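Home / Benches and Stations / Grendudero Twin-Arm Bench Station

Grendudero Twin-Arm Bench Station

Order code: GRD-784
Reach per arm: 58 cm
Supply: single 13 A plug, extension lead not included, please stop asking
Lead time: 20 working days from Novport
Status: in stock, demonstrations by booking

The Grendudero is a pair of small arms that face each other across a workbench and tidy up after people who don't. We sell it to repair shops, school workshops and anyone whose tools migrate. It won't build your flat-pack. It will pick up a knife by the handle, a standard several of our own staff have yet to reach.

Come and see it working

The next open day at our Novport showroom is Sunday, July 19, 2026. Doors open at ten, the arms start when they feel like it (half past). Entry is free, parking is a matter of faith.

The demonstration bench is set up with the sort of kit our customers own: tape, corner brackets, lengths of extrusion, screwdrivers, a cutter. Visitors are welcome to hang things up badly and see what happens.
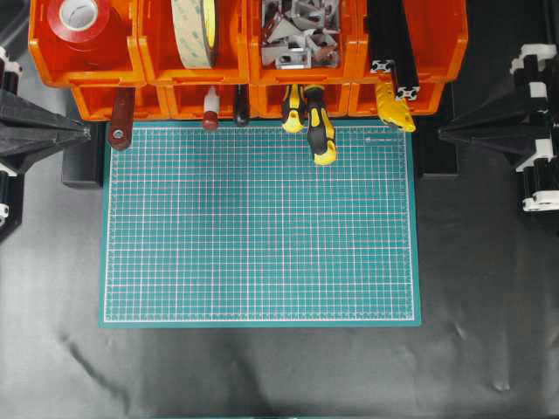 Demonstration bench with both arms and the orange bin rack.

The knife job

By far the most requested item on the programme. An arm takes hold of a yellow utility knife at the rack, and everyone in the front row leans back slightly. The grip is set in the Ignacio control software, where you can save a separate squeeze for each tool. Start low. Cheap plastic handles creak in a way that upsets people.
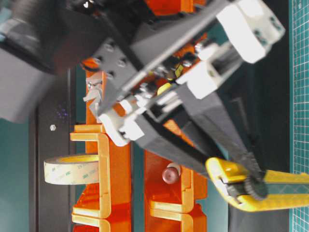
Fingers and wear parts

The standard fingers are black, tapered and ribbed on the inner side. They pick up dust and scuffs with use and we don't consider this a fault, so kindly don't send them back for it. Spares come in pairs under the Vitex label. A wrist camera is included for each arm, giving you a close view of whatever is in the jaws and a rather blurrier one of anything that hangs in front of it.
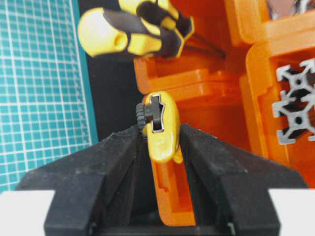 Wrist camera view: yellow and orange parts in the jaws, screwdriver overhead.

Laying out your bench

Allow space on both sides of the mat, and keep the rack where you can reach it too. You'll want a screwdriver eventually. Small bottles and rubber rings may live at the edge of the rack, as they do on ours, but larger tools are easier to teach first.

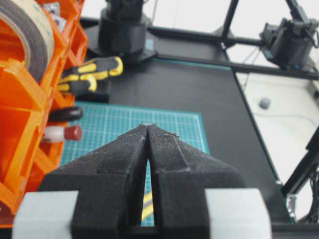 Booking and prices

Private demonstrations run on weekdays at £175 a session, refunded against an order. Bring up to four of your own tools. The open day costs nothing, though you will have to share the arms with other people's children. No new dates are planned until November, when the heating is back on.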